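3.2 Smoking habits in the home and attempts to quit

Participants were recruited through two general practices in Honeck and one pharmacy in Grornmont. To be included, they had to be adults who smoked every day and who wanted to stop within the next month. People already using a nicotine product of any kind were left out, as were those who lived with another participant. All of them filled in the same paper form at the first visit and again at the end of the study.

The form asked where in the home people smoked. Earlier work by the Haugland group had treated the home as a single place, and we wanted to know whether the room mattered. The kitchen was named more often than any other room, ahead of the living room and the balcony. Many people said they smoked standing up, near a window or under the range hood, and that the first cigarette of the day was smoked there while the coffee was being made. Several wrote in the margin that they did not count this as smoking indoors.

We grouped participants by their answer. Those who smoked mainly in the kitchen made up 40 percent of the sample, and those who smoked mainly outside made up 50 percent. The rest gave no fixed place and are not considered further in this section. The two groups were similar in age and in the number of years they had smoked. They differed in the time of the first cigarette, with the kitchen group lighting up sooner after waking.

Each person was given nicotine patches and a short printed guide. The guide was the Vorkthorpe leaflet, used without changes except for the phone number on the back page. It advises people to choose a quit day, to clear ashtrays and lighters out of the home the night before, and to change one thing about the morning routine. Most people picked a Sunday or left the day blank.

Relapse was recorded when a participant reported smoking on 7 days in a row after the quit day. A single cigarette was noted but was not treated as relapse.

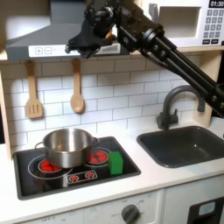 Figure 2. Robotic arm with its gripper in front of a gray range hood.

Relapse was more common in the kitchen group. The gap was widest early on and narrowed later, although it did not close. When we took the time of the first cigarette into account, the difference became smaller – part of the effect may simply reflect heavier dependence among people who smoke soon after waking.

Those in the kitchen group who moved their morning coffee to another room did better than those who kept the old routine. This was not something we assigned, and people who make such a change may be more determined to begin with. The result should be read with that in mind. Answers about the evening cigarette were too patchy to use, mainly in the Grornmont forms, where that question was printed on the reverse of the sheet and often missed.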